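Forum Driltier > Manipulation et préhension > Pannes

Sujet : main gauche qui force en fin de course, arrêt jamais déclenché

dmoldovan_h
Bonjour à tous. Deux bras, mains à plusieurs doigts, contrôleur Drerkance. Tâche toute bête : appuyer sur la manette d'un grille-pain. Hier matin l'index a continué à pousser une fois la manette en butée. La surveillance d'effort n'a rien dit, pas une ligne dans le journal. J'ai coupé à la main. Le support Wetau me répond « dérive de calibration, refaites le zéro ». Je l'ai refait 6 fois cette semaine, alors bon.
Horațiu

kamingman
La calibration, ils la sortent pour tout. Tu as regardé le seuil d'effort dans la config ? Chez nous il était remonté tout seul à 50 après la mise à jour d'avril. Unités ? Mystère, la doc n'en donne pas.

divya_r
« Tout seul », j'ai du mal à y croire. Quelqu'un a rechargé un profil par défaut, c'est tout. Un paramètre de sécurité ne bouge pas sans qu'on l'écrive quelque part.

kamingman
Je veux bien, mais alors montre-moi où c'est écrit. On a épluché l'historique, rien.

L.Barbu
Et pourquoi compter sur un seuil logiciel pour ça ? Quand le doigt arrive presque dans l'axe de la manette, le couple vu par l'articulation ne dit pas grand-chose de la force au bout. Vous pouvez mettre la valeur que vous voulez.

dmoldovan_h
Le seuil est à 50 chez moi aussi, je viens de vérifier. Je n'y ai jamais touché. Divya, personne d'autre n'a les droits sur cette machine.

divya_r
D'accord, ça fait deux cas. Deux cas, je n'appelle pas encore ça un bug. Ramène-le à une valeur basse, redémarre, relis-le. S'il a bougé, là on pourra parler.

domnica_s
J'ajoute qu'un arrêt d'urgence à portée de main ne remplace rien. Entre le moment où on comprend et celui où on tape dessus, il passe bien autour de 2 secondes. Avec une manette en plastique, passe encore. Avec des doigts dans le coin, non. Horațiu, tu peux mettre des photos du poste et de la main de près ? L'approche du doigt m'intéresse plus que tes réglages.

dmoldovan_h
Voilà, l'approche côté manette puis une main en gros plan.

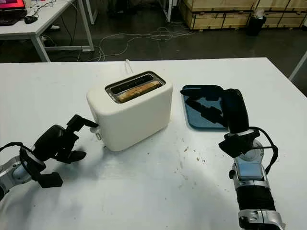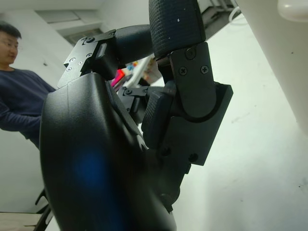

Sinon j'ai fait le test de Divya : valeur basse, redémarrage, relecture. Elle n'a pas bougé. Deuxième redémarrage, pareil. Donc je ne sais toujours pas d'où venait le 50.

divya_r
Profil par défaut, je maintiens.

kamingman
Ou alors ça n'arrive qu'à la mise à jour, ce que ton test ne montre pas.

L.Barbu
Pour moi vous cherchez au mauvais endroit. Fais l'essai avec un peson à la place de la manette, bras lent, et compare à l'effort affiché. Si l'écart est gros, le seuil n'y est pour rien.

dmoldovan_h
J'ai un peson, je fais ça demain. En attendant la tâche est suspendue et le ticket Wetau reste ouvert, même s'ils voulaient le clore ce midi.

domnica_s
Ne les laisse pas clore. Demande par écrit la liste des paramètres que la mise à jour réécrit. On l'a demandée aussi, pas de réponse pour le moment.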